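Living > Kitchen > Features

Too many bowls

Count your bowls. Go on. Sena Laryea did it one evening in July, after a shelf bracket gave way in her rental in Cirkow, and stopped at 30. Two people live there.

"I eat out of the same one every day," she says. "The rest is just weight."

Kitchens fill up slowly. A wedding set. The odd ones from a yard sale. Something a roommate left behind. Then a cabinet door that won't shut and you start leaning on it with a hip.
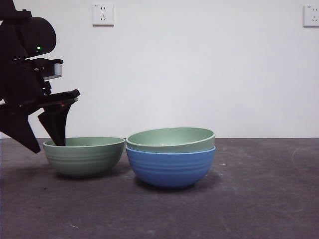 Laryea's fix was blunt. Everything out, on the floor, on the bed, whereever it fit. Anything she hadn't touched since winter went in a box by the door. The box went to the thrift store on Ochoa Street the next morning, before she could go back through it. She kept six. One size up for salad, one for popcorn.

Emiliano Huerta runs a small housewares shop in Feltedano, so you'd expect him to argue. Nope. He'd sell you fewer, he says, and better. His main complaint is sets. People buy twelve for a party that happens once. His other complaint is bowls that don't nest.
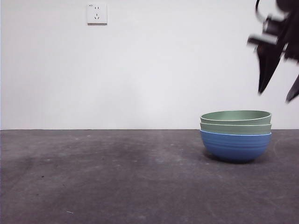

Blue on the bottom, two greens inside. One footprint on the shelf.

"Try them in the store," Huerta says. "Put one in the other. If it wobbles or it sticks, put it back." He's had customers spend nearly 200 dollars on stoneware that had to be stored side by side. They came back for a second shelf.

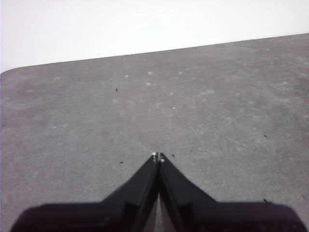

Measure the cabinet first, too. Inside, not the door. Leave a couple inches over the top of the stack or you'll be be tipping it out every time. Heavy stuff low. And skip the hooks, Laryea tried hooks.

She has a free shelf now. Cookbooks, so far, and the cat, Titus, who got up there by himself.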